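Rundden Repair and Reuse Group
Minutes of the Bench Meeting, March

The meeting opened at 4 p.m. in the workroom at Meston. Minutes of the previous meeting were accepted with one spelling correction.

1. Matters arising
The label printer has been returned from Wevden. New tape is on order. The key to the side door is still missing.

2. Circuit boards on the bench
The meeting considered how boards should be kept while they are being checked. It was agreed that a board should stay in its gray tray whenever it is on the white table, and that the tray may be raised on a plastic container if the connectors along the edge are hard to reach. 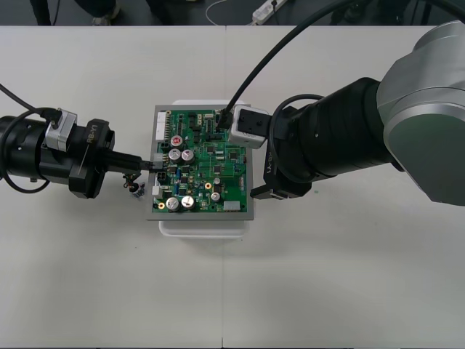

The same rule will apply to boards waiting for parts - these have too often been left face down on the shelves. Members are asked to check the tall capacitors for damage before a board is put away, and to write any fault on the job card. Boards without a job card will be held for 8 weeks and then sent to Ezeani for recycling.

3. Cables and wiring bundles
A backlog of 70 bundles was reported, most of them from the Wevden clearance. Sorting has been slow. It was proposed that bundles be kept whole, with zip ties left in place, until both ends have been identified. Where a bundle ends in a round metal connector, the connector is to be laid on the table before any wire is traced, so that its weight does not pull on the joints. The proposal was carried. 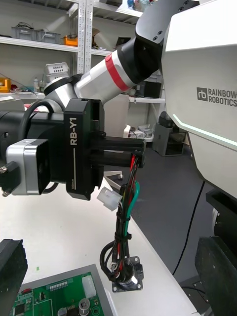 One member objected that leaving the ties on makes it hard to follow a single color through the bundle, the black wires above all, and asked that cutting be allowed at the bench. After discussion it was agreed that ties may be cut one at a time and replaced before the bundle goes back into storage.

4. Shelving
The storage bins are to be relabeled by contents. Cardboard boxes will be accepted on the upper shelf for now, but over the summer they should be replaced with bins of the same size. A price will be requested from Ezeani.

5. Any other business
The request for a second bench lamp was deferred. Tea money stands at $3 per member.

The meeting closed at 5:20 p.m. The next meeting will be held in the same room.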